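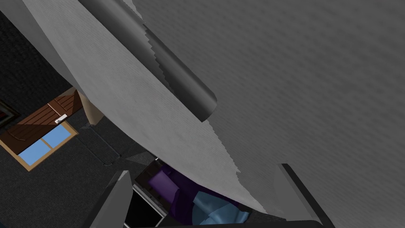

Mockus Stage Curtain Track, Series 21

Manufacturer: Guden Theatrical Equipment
Category: Stage rigging and drapery hardware
Availability: Made to order

The Mockus Series 21 is a hand-operated traveler track for main curtains, mid-stage curtains and backdrops in small and medium-sized theaters. It is supplied as a complete set, cut to the opening given on the order form, and may be hung from pipe battens or fixed directly to a structural ceiling.

Curtains run on paired nylon wheels and may part at the center or draw to one side. The operating line passes through a floor pulley with adjustable tension, which can be mounted at stage left or stage right. The choice of side must be stated when ordering and cannot be changed on site without a replacement end pulley.

Specifications

Maximum length, center parting: 60 feet
Maximum length, one-way draw: 439 inches
Overlap at center: 21 inches
Standard carrier spacing: 13 inches
Track material: Galvanized steel
Finish: Black
Operation: Hand line, right or left

Included with each set

Track sections and splice clamps
Single carriers and two master carriers
Live-end and dead-end pulleys
Floor pulley
Operating line
End stops
Printed installation guide

Curtains, battens and ceiling anchors are not included. Customers who require new curtains should consult the Cisau range of flame-retardant velour, which is sewn with ties or grommets to match the carrier spacing listed above.

Curved track

Curved sections are available for cycloramas and thrust stages. A scaled drawing of the stage must be submitted with the order. Curved sets are limited to one-way draw and are not suitable for use with the Darnon motor unit.

Motorized operation

Straight tracks may be fitted with the Darnon motor unit at the time of purchase or later. The unit is controlled from a wall station or from the stage manager's desk. Electrical work must be carried out by a licensed electrician in accordance with local code.

Installation and safety

All overhead equipment must be installed by a qualified rigger. The load on each hanging point should be checked against the building drawings before work begins. Guden does not accept responsibility for equipment hung from points that have not been approved by a structural engineer.

Ordering

Please supply the width of the opening, the total curtain weight, the type of draw and the operating side. Orders for the July maintenance period should be placed early in the spring. Technical inquiries may be directed to Uldis Ramanauskas, Stage Products.

Page last revised 27 Aug 2023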